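The gray bin finally has a system

If you've been reading for a while you know about the gray bin. It's the big dark one with the sloping sides that I bought at the Bunness Street flea market for $22, back when I was convinced that one enormous container would solve every storage problem I had. Reader, it did not. It ate things. Scissors went in and were never seen again. I once bought a second tape measure, lost that one in the bin too, and then found both of them wrapped around each other like they'd been on a date.

So this October I decided to sort it out properly. I put aside a whole Thursday evening, made a pot of Kereama tea (the smoky one, I'm almost out, send help) and tipped the entire thing onto an old sheet. I don't recommend doing this on a full stomach. There were dried-up markers, half a roll of Uten shelf liner, keys to who knows what, and a birthday card I never mailed. Sorry, Aunt whoever-you-are, the envelope was blank.

My rule this time was that the bin only gets stuff I'd reach for without thinking. Everything else had to go on a shelf, in a drawer, or out the door. I also wanted to keep it really, really underfilled, which goes against everything in my nature. I see floor space in a container and I want to put a thing on it!

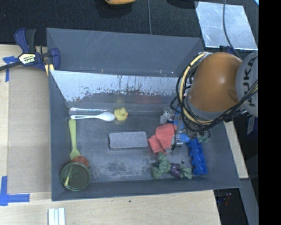

The duck was never going anywhere, by the way. Yellow rubber ducks are exempt from all decluttering rules in this house and I will not be taking questions. I did think hard about the coral-red cloth, mostly since I can't fold it to save my life. It goes in crumpled, it comes out crumpled, it wipes down a counter just fine crumpled. I've stopped fighting it. And the rough gray block stays too, because every time I put it away somewhere sensible I end up wanting it an hour later.

Cleaning the bin itself was a whole other project. I used the Funda paste cleaner that everybody in my old building swore by, and it did okay on the general grime. It did nothing for the scratches (obviously, they're scratches) and there's a blotchy dark stain on the bottom that I've gone at with baking soda, dish soap and a fair amount of bad language. It's still there. I've decided I like it. The whole floor of the thing is scuffed anyway, so a spotless patch would only look weird.

One thing I did get right was moving it up onto the table. For years it lived on the floor of the closet and I had to fold myself in half to get anything out, and those sides are tall! Up on the pale wood tabletop I can lean over and see straight to the bottom. My back is thrilled. The table is less useful as a table now, but I was mostly piling mail on it, so no great loss.

The leftovers from the big tip-out filled 3 grocery bags. Two went to the donation place, and the third is sitting by my front door, where it has been long enough that I've started hanging my hat on it. I'll take it this weekend. Probably.

Next up is the drawer under the microwave, which I can currently open by the width of one hand before something in there catches. I think it's the whisk. If anybody has a trick for getting a stuck drawer open without taking the front off, leave it in the comments, please!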